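Casual sorters + menders wanted, Zendberg Textile Reuse, starting October

Quick one as we're flat out. We need more hands for the spring intake and the winter donations haven't stopped coming yet. Casual roles, paid, no qualifications needed. If you can tell wool from acrylic by feel you're already ahead of half of us.

**What we do**

Zendberg takes in donated clothes, blankets and household linen, sorts the lot, mends what's worth mending and passes it on to op shops and crisis housing. Rags go to mechanics. Anything past that gets baled. Not glamourous, sometimes smelly, mostly good fun.

**The jobs**

*Sorters (5 spots)*
- Standing work, opening bags, checking, grading into A / B / mend / rag
- Checking pockets. Every pocket. Please.
- Lifting tubs onto trolleys, nothing over what you're comfortable with, ask for a second person
- Early shift 7am to 11.30am, or late shift 12 to 4.30pm. Pick one, we can't do split

*Menders (casual, as needed)*
- Hand sewing, darning, replacing buttons and zips
- Knitwear repair a big plus, we have a shocking backlog of jumpers and throws
- Own thimble if you're fussy about it, everthing else supplied
- Work from the mending tables or take a tub home, up to you

**Hours**

Sorters get up to 36 hours a fortnight, less if you want less. Menders do what suits. School hours fine. Uni students fine, tell us your exam dates early and we'll work around them.

**Pay**

Casual rate with loading, paid fortnightly. Menders on take-home tubs are paid by the hour as well, not by the piece. Just write your time on the Fliseo sheet (the green app on the tablet, we'll show you, takes a minute to learn and a week to stop swearing at).

**You'll need**

- Closed shoes. No thongs, no exceptions, you will be sent home
- Clothes you don't mind getting lint on
- To be ok with dust. Masks supplied but if you've got bad asthma have a chat to us first
- Right to work here
- No car needed, bus stops out the front. Bike rack round the side

Don't need: a resume. A few lines about yourself is plenty. Retail, laundry, costume or op shop experience, mention it. None of those, apply anyway.

**How to apply**

Email the Zendberg front desk with "SORTER" or "MENDER" in the subject line, your name, phone, which shift, and when you can start. Menders, pop in a photo of something you've fixed if you have one. Phone snap is fine. We had 200 emails last time and only two of us reading them, so give it a few days before you chase. Everyone will get an answer even if it's a no.

Short paid trial for anyone we call in. Bring a water bottle, tea and bikkies on us.

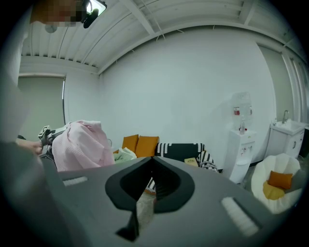 *Pink knit, one of the softer sorts of thing you could be handling.*

**Few other bits**

- Lunchroom has a microwave and a fridge, label your stuff
- Staff can buy from the A racks at the end of shift, 70 cents an item for kids' clothes
- Radio stays on low, whoever's in first picks the station
- We can't take donations at the front desk, use the chute

Applications close end of October or when we're full. Pass it on to anyone who might be keen, ta.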